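Site visit: Preltgate Conference Hotel, September 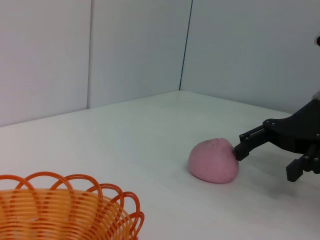

We went to Preltgate to see whether it could take our autumn meeting next year. The meeting runs over two nights and needs one large room, a handful of smaller ones and enough bedrooms under the same roof that delegates don't have to be bused in. The hotel's sales office arranged a tour that began at 10 a.m. and finished after lunch.

Getting there

The train station is a short walk away, on the same side of the river. The sidewalk is wide and flat, but there is no cover if it rains. Drivers come in from the ring road and use the garage under the building. Parking is free for overnight guests. Day delegates pay unless the organizer has it written into the contract, so ask early.

Meeting space

The main hall is called Utau. It seats up to 583 theatre style, fewer with tables. The ceiling is high enough for a proper screen and the floor is level all the way through. A folding wall splits the hall in half. We asked for it to be closed while somebody spoke into a microphone on the other side, and we could hear the voice but not make out the words. That would do for workshops. It would not do for anything with music.

Loading is through a door at the back of Utau, straight from the yard. The ramp is steep at the bottom and a long truck would have to reverse in from the street.

Zisia is the foyer outside the hall. Coffee is served there and it is also where exhibitors set up. Power comes from floor boxes, and these are not evenly spaced, so the stand plan has to follow them. The hotel has a drawing with the boxes marked. Get that one. The brochure plan leaves them out.

The smaller rooms are on the floor above. Most have windows. The two at the end of the corridor do not, and they were warm when we were there. The thermostats are controlled from the front desk.

Bedrooms

There are 292 rooms, all non-smoking. We were shown a standard double and a suite. The standard room has a desk, a kettle, a safe and a decent reading light on each side of the bed. The bathroom has a walk-in shower and no tub. Rooms facing the tracks get some noise with the window open and very little with it shut. Wifi worked in both rooms and in the elevator.

Food

Lunch was in Bang, the restaurant on the ground floor. It was a buffet with soup, two hot dishes and salads. Labels for allergens were clear. The line moved slowly at the hot counter, and the manager said a second counter can be opened in Zisia for large groups at no extra charge. We would want that confirmed in writing.

Points still open

Rates for the second night. Whether the folding wall can be moved during a lunch break, and who pays for the crew. Access to the hall the evening before for setup. The hotel is holding our dates until the end of the month.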